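4.2. Lo que cambia en la mesa de clasificación

En el taller de Eltport, donde Pinance revisa los auriculares devueltos, la parte más pesada de la jornada era separar piezas enredadas. De las 39 personas entrevistadas, 35 la citaron como la tarea que con más gusto cederían. ¡Y cederla ha abierto posibilidades que no esperábamos! Con la celda Oston, el personal dedica ese tiempo al diagnóstico y a la reparación fina -- un trabajo que antes quedaba para el final del turno.
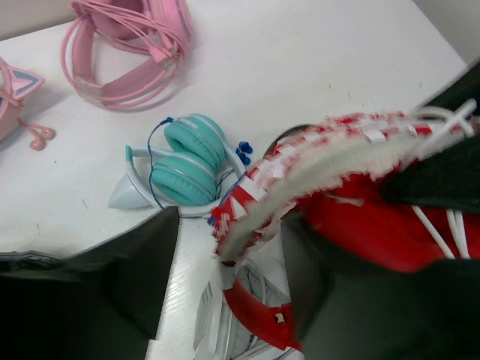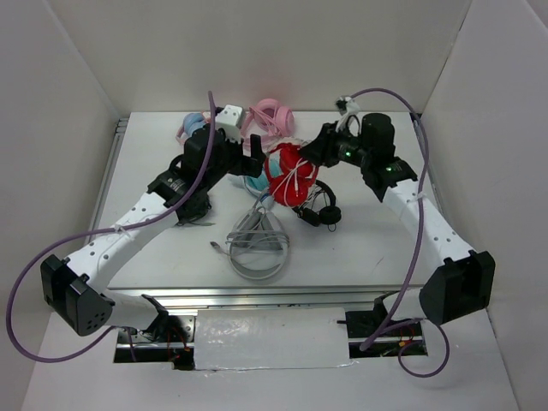

Figura 3. Auriculares de varios colores sobre la mesa de trabajo, con los brazos y pinzas que los manipulan.

Lo más estimulante es cómo se reparte ahora el conocimiento. Las operarias con más años en el taller deciden qué agarres conviene practicar primero y corrigen los criterios de clasificación, algo que el modelo de Msimang no contemplaba. En marzo habían anotado ya 200 observaciones, de las cuales 58 llevaron a modificar el procedimiento.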